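Erkby Kitchen Table, White Top

We've been selling the Erkby for a good long while now, and it's still the table we end up recommending to folks who come in asking for something plain and friendly that the whole family can pile onto. The top is white all the way across, which makes a small kitchen feel brighter, and it looks lovely with nothing more on it than some fruit and the morning paper.

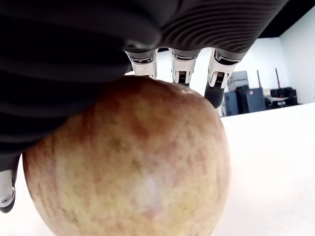

The tabletop measures 60 inches long and seats six, or eight if you're all fond of one another and don't mind bumping elbows (our Thanksgiving crowd never has!). It arrives in one carton with the legs packed separately, along with 10 bolts and the little wrench you'll need. Set the top face down on a blanket, put in every bolt by hand first, and then go back and tighten them all. Edmund Kołodziej in our workshop likes to snug them up again after a month of use, and we'd suggest you do the same.

For everyday cleaning, a soft damp cloth and a drop of dish soap will take care of most things. Please skip the scouring powder, and wipe up beet juice, turmeric and coffee fairly soon. If you're worried about hot dishes, the Peda trivets go very nicely with it and come in gray or oatmeal.

Quite a few of you have written to ask what to put beside the table, and we usually point people to the Starer shelf or, for a narrower wall, the Vakulenko bench. Both look right at home next to white, and we're happy to send finish samples of either one before you make up your mind. 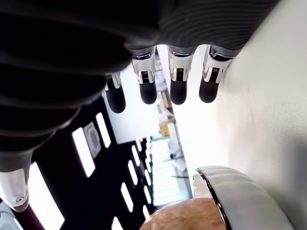 Black perforated panel with elongated openings, with a white wall off to the right.

Item no. 673. Delivery within the county is included in the price, and we'll carry the carton up one flight of stairs if you let us know when you order. The next batch is due in January, and you can put your name down for one at the front desk or by phone.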